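Switched from my old Basano laptop to the Jotness this week. Notes so far.

Screen is fine. Keyboard is a bit shallow.

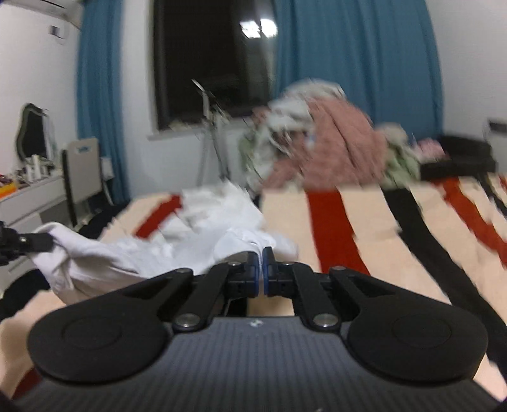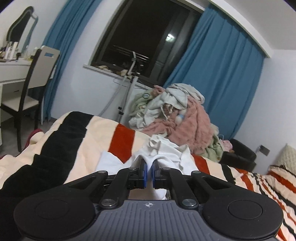 Battery is the main reason I bought it. At full brightness it went from 100 to 46 percent over one long movie. I had it on a bed with a striped blanket over it, and the bottom vents got blocked, so the fan ran the whole time. On a desk it stays quiet.

Paid $200 extra for the bigger drive. Would do it again.

Tagged: Laptops, Hands-On

Comments
Does it charge over USB-C?
Mine has the same fan noise.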